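I've spent a good part of this spring going back and forth between the Bromix and Pullari hand-held grippers, and I've come around to an opinion my younger self would have argued with: the pads matter more than the camera. We shop for these things by sensor (I certainly did!), and then we live with them by the fingers.

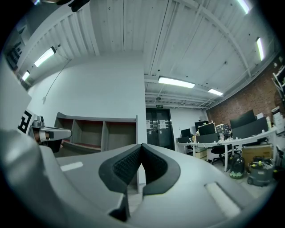
The Pullari costs $684 a pair and the Bromix $329, and for the first 3 weeks I was sure I could feel every dollar of that difference. Then we started on ordinary household chores, the drawers and bottles and bits of trash that a robot will have to manage someday, and I found myself reaching for the cheaper pair. Its pads give a little more, and a soft pad forgives a sloppy wrist, and my wrist gets very sloppy by four in the afternoon.

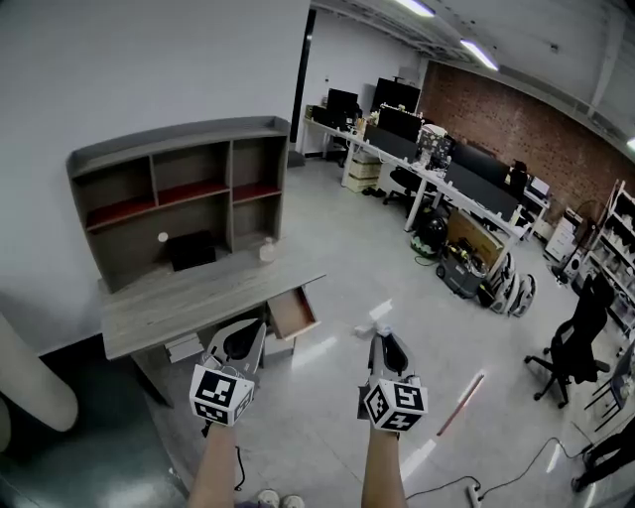
My friends over at Terkcombe will tell you that tracking is everything, and I do see their point, having thrown out almost 4 hours of recordings over one badly seated marker. But a marker can be seated again in a minute. A stiff finger that skates off a bottle cap teaches the arm to skate too, and no controller I've tried has talked it out of the habit afterward. So please, before you compare another spec sheet, borrow both pairs and spend a long afternoon tidying a room with them.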